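Weramel soft-goods handling, software progress report for March
Prepared by Daniyal Warraich for the Clereo program office

Summary
The planner rewrite is merged and running. I would hold off on calling the grasp work done, whatever the dashboard says.

Planning
Felus, the two-arm planner, replaced the old scripted motions this month. It no longer stalls when both arms want the space over the bins. The log holds 2897 planning calls, and 14 ended in a timeout. That looks good on paper. Most of those calls were easy ones, with the bins near the middle of the table and plenty of clearance. We have very little data on crowded layouts, and I don't trust the rate until we do.
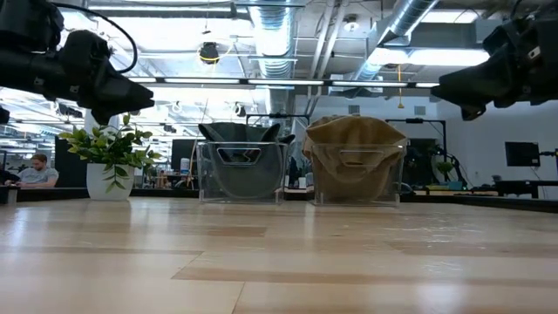

Figure 1. Both arms over the table, with cloth items in the two clear bins.

Perception
Clear bins are still a problem. The segmentation model sees cloth through the wall and reports it as reachable from the side. Chung, our labeling tool, now lets reviewers mark the rim separately, and 21 sessions have been relabeled that way. The retrained model does better on that set. It has not been tested on bins it hasn't seen, so please don't quote the gain outside the team.

Grasp check
The wrist camera check was meant to tell us whether the gripper has hold of an item. With plush material it mostly tells us that something white is very close. Depth drops out at this range and the classifier falls back on color. It also reports high confidence when it does so, and that worries me more than the misses.
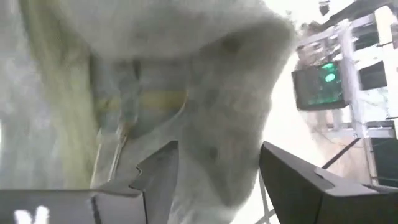 Figure 2. Wrist camera view, white fur-like material between the gripper fingers.

I have asked for finger position to be added as a second signal. The vendor's claim that a larger vision model will fix this by itself has not been backed by any test we could repeat.

Next period
Crowded-layout runs for Felus. Finger position in the grasp check. Milestone 2 should stay open until both are in.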